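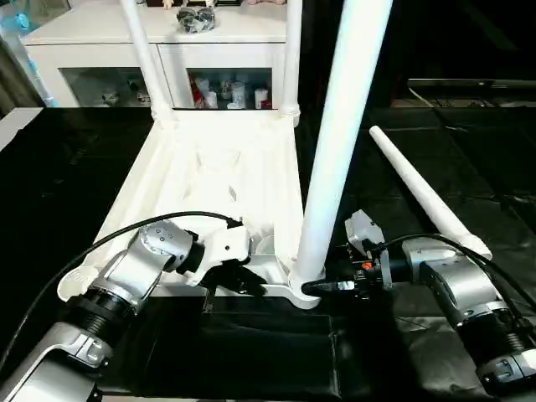

*Gritham chair, white – three legs up, fourth still on the table.*

**Ticket: carton labels drifting, packing bench printer, Drerkuvach**
Opened by: Savvas Zacharopoulos
Opened: 5/11/19
Priority: high (was medium)
Affects: Gritham chair cartons, side tables, anything on the 100 mm roll

**Problem as reported**

Labels start fine then creep. First few dead on, then the barcode slides down a bit each time till the bottom line prints on the gap. By label 20 the scanner won't read it. Cancel the job, start over, fine again, then creeps again. Driver from Margaritis refused a pallet this morning over it, so need this sorted before the afternoon pickup.

Only the big labels. Small ones for the bags of screws come off the other printer and are ok.

**What I've tried so far**

- Power off, power on. No change.
- New roll. No change, maybe slightly worse.
- Cleaned the head with a wipe and let it dry. Print is darker now, still creeps.
- Different USB port, then a different cable.
- Printed the same file from the office PC. Creeps there too, so not the bench PC.
- Printed the built-in test page from the printer menu, long run. No creep at all!! So not the rollers?

**Reply, Solex support**

Thanks Savvas. If the built-in test is steady then feed is probably good. Please check label height in the driver AND in the template. They need to match. Also which sensor mode, gap or continuous? And did anything get updated lately.

**Savvas**

Driver says 100 x 70, sensor is on gap. Template says 100 x 70 as well. Nothing updated that I know of. Will ask.

Ok asked. Windows did its updates overnight. Print driver got swapped for a newer one, no one noticed. Going to roll it back.

**Savvas, later**

Rolled back. Restarted. Ran a batch of the chair labels and same thing, creep starts a few labels in. Put the new driver back on because the old one lost the darkness setting and I don't want two problems.

Measured with a ruler this time. Label itself is 70 high, fine. Gap between labels looks bigger than I remember. Got an old roll out of the drawer from January to compare, and the gap on the old one is clearly smaller. Same part number on both boxes. Same supplier. Great.

**Reply, Solex support**

That would do it if the printer isn't really using the gap sensor. In gap mode a wider gap shouldn't matter much. Could you print the config sheet (hold feed while switching on) and type back what it says next to MEDIA TYPE? The driver can show gap while the printer is still stored as continuous.

**Savvas**

Config sheet: MEDIA TYPE – CONTINUOUS. So the driver says one thing and the printer does another. How come the test page was ok then?

**Reply, Solex support**

The test run on that model does its own calibration first and ignores the stored setting. Sorry, should of mentioned that at the start.

Steps please:

1. Printer menu > Media > Type > Gap. Save.
2. Load the new roll, close the lid, run Calibrate. It will feed a few blanks.
3. In the driver, Tools tab, set "Use printer stored setting". Otherwise it gets overwritten on the next job.
4. Print a long batch and compare the first and last label.

**Savvas**

Step 1 done. Step 2 first go gave "media error", sensor had a scrap of backing stuck on it. Picked it out with tweezers, ran again, ok.

Step 3 – no Tools tab on mine. Found it under Advanced, Stored Settings. Might be worth fixing in your guide.

Step 4: printed 60. First and last held up together against the window, barcodes line up. Scanner reads all the ones I tried.

**Savvas, end of shift**

Reprinted labels for the refused pallet and stuck them over the old ones. Margaritis took it on the second run. Also did the side tables, no drift.

Two things still open:

- Supplier gap. Emailed them to ask if the spec changed, no anwser yet. Still have most of a case of the new rolls.
- Windows swapping drivers by itself. Need IT to block that on the bench PC and the office one. Separate ticket.

Leave this one open till the next full run please, then close it.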